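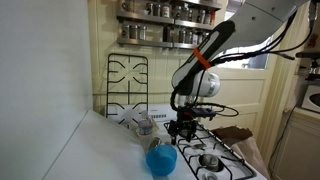

A small kitchen with a white gas stovetop.

Kurnlow Tenants' Gas Safety Project
Second progress report to the Pumis Fund
Prepared by Grustesis Community Services
Reporting period: July to October

Where we are up to

The project offers free gas checks and minor repairs to low-income renters in Kurnlow. There are 428 households on the eligible list. By the end of October we had completed 102 home visits, and 43 of those homes needed a repair of some kind. In five homes the licensed gasfitter turned the appliance off on the spot and the household was lent an electric hotplate until the work was finished.

Visits were slow through July. Our first letter went out with a return slip and very few came back. In August we switched to text messages with a choice of morning or afternoon, and bookings picked up within a fortnight. We have kept the letter for tenants with no mobile number on file, in larger print and with the return slip removed. It now asks people to ring or drop in.

What the visits are finding

Most faults are small. Perished hoses and blocked burner jets make up the bulk of the work, followed by rangehoods with filters that have never been changed. Few of these take more than an hour to put right. The more serious faults have been in older flats near the rail line, where the pipework behind the cooker is hard to reach and some of the shut-off valves have seized.

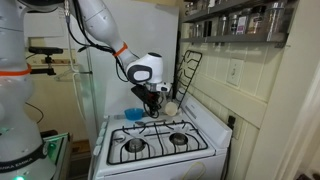 Ventilation is a bigger problem than we allowed for in the original application. A lot of the flats have a kitchen window that was painted shut years ago, and tenants cook with the front door open in summer and everything closed in winter. Freeing a window is carpentry, and our agreement with you covers gas work only. For now we write it up on the visit sheet and send a copy to the property manager. Some have acted on it. One agency asked us to stop sending the sheets, and we have told them that the tenant is entitled to a copy and can pass it on.

Carbon monoxide alarms are being left in every home we visit. The first delivery came with instructions in English only, so we put together a one-page sheet in Vietnamese, Arabic and Tagalog. The Vietnamese version was redone after tenants pointed out that our word for "alarm" read more like "siren".

Contractors

Đỗ Plumbing and Gas has done all the visits so far under the fixed rate agreed in the application. Their paperwork has been prompt. They have warned us they will be short a gasfitter over the Christmas break, and we are asking for quotes from a second firm to cover January. The rate may be higher. We will come back to you before signing anything.

Parts have been harder. Valves for two of the older cooker models are out of stock at the local supplier and have to come from interstate — the wait has been up to three weeks. The hotplates were bought as a stopgap and we should have ordered more of them at the start.

Spending

Spending is under budget, mainly because of the slow start in July. Alarms and printing are on track. Translation has gone over and we have covered the difference from our own funds. We ask to move part of the unspent July contractor money into parts and hotplates. A revised budget is attached for your approval, with the lines that have changed marked in bold.

Next period

Bookings are full until the end of November. After that we will start on the units above the shops on the main street, where access has to be arranged through the shopkeepers as well as the tenants. We will also begin ringing back the homes repaired in July and August to ask whether the fault has returned. The call script is still in draft and will be sent to your office before we use it.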